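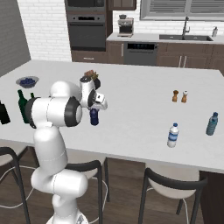 Section 3: Setting up the Itavico trigger for backyard birds

Okay, so you've got the Itavico sensor out of its pouch, the batteries are in, and you want pictures of birds landing on a perch without sitting out there all morning with your finger on the button. Good! That's what this section covers. You'll need the sensor, the receiver, the short sync cable, your camera on a tripod (I use a Skerel, but anything that doesn't wobble will do) and something for the birds to come down to. For that last one I like a shallow bowl, along the lines of the gray one full of dark blue berries on the counter there, with the berries showing right up top where a passing robin can spot them. Deep bowls are a pain. The bird sticks its head in and all you get is tail.

Before you start

Put the bait out in the same spot for a few days with no gear anywhere near it. I skipped this my first March in Clilladent and got a whole memory card of one very bold jay and nothing else. If you've already got a feeder the birds trust, set up next to that and save yourself the wait.

Check the firmware too. Hold down the mode button while you switch the receiver on and the number shows up in the little window. You want 102 or higher. Older versions work, but they drop the sleep setting every time you swap batteries, and then you wonder why the thing is dead by lunch. The update goes through the Toprak app and you only have to do it once.

Placing the perch and the sensor

1. Pick your background first. Stand where the camera will go and look past the perch. A hedge a good way back is lovely, a trash can isn't.

2. Push the perch into the ground or clamp it to a post, a wing's length from the food. Birds nearly always stop to look around before they drop down to eat, and that pause is your picture.

3. Mount the sensor off to one side, level with the top of the perch, with the red window facing across the landing spot.

4. Switch the sensor on and wave your hand where the bird would be. The light should blink once for each pass. If it blinks with no hand there, a leaf or a grass stem is in the way, so trim it or scoot the sensor over.

5. Tighten the sensor knob by hand. No pliers, please. The thread is plastic and I've stripped two.

Note: the sensor hates low sun shining straight into the window. If you shoot early, point it west.

Connecting the camera

6. Turn the camera off.

7. Plug the sync cable into the receiver, then into the camera. Do it in that order or some cameras fire off a burst while you're still fiddling.

8. Slide the receiver onto the hot shoe. It's only sitting there for convenience and doesn't talk to the shoe at all.

9. Turn the camera on, then the receiver. Wait for the steady green light.

Caution: never run the cable across a path or anywhere a dog can get at it. One good tug and the whole tripod comes over, lens first.

Camera settings

10. Set the mode to manual and the shutter speed to 1/2000. You can go slower for a bird that's just sitting, but wings need all of that.

11. Zoom to 200 mm if your lens goes that far, and back the tripod off until there's plenty of room on both sides of the perch. You'll want that room when something lands with its wings open.

12. Focus on the perch itself, then switch autofocus off. If you leave it on, the lens will go hunting at exactly the wrong moment (ask me how I know).

13. Turn off the beeps, and use the silent shutter if you have one. The first click scares off more birds than you ever will.

14. Take a test shot with your hand in front of the sensor and zoom in on it. Your knuckles should be sharp. If they aren't, go back to step 12.

Caution: don't use this setup near a nest, full stop. Parents may stay away from the eggs while there's strange gear around. If you notice birds carrying twigs or food into a bush near your perch, pack up and move to the other end of the yard.

If it won't fire

Error 301 on the receiver means it has lost the sensor. Switch both off, bring them close together, and turn the sensor on first. Nine times out of ten that fixes it. If the green light is on but the camera just sits there, unplug the cable and push it back in until you feel the click. It needs a firmer shove than you'd think!

Section 4 covers using two flashes with the Itavico, so leave yours in the bag for now.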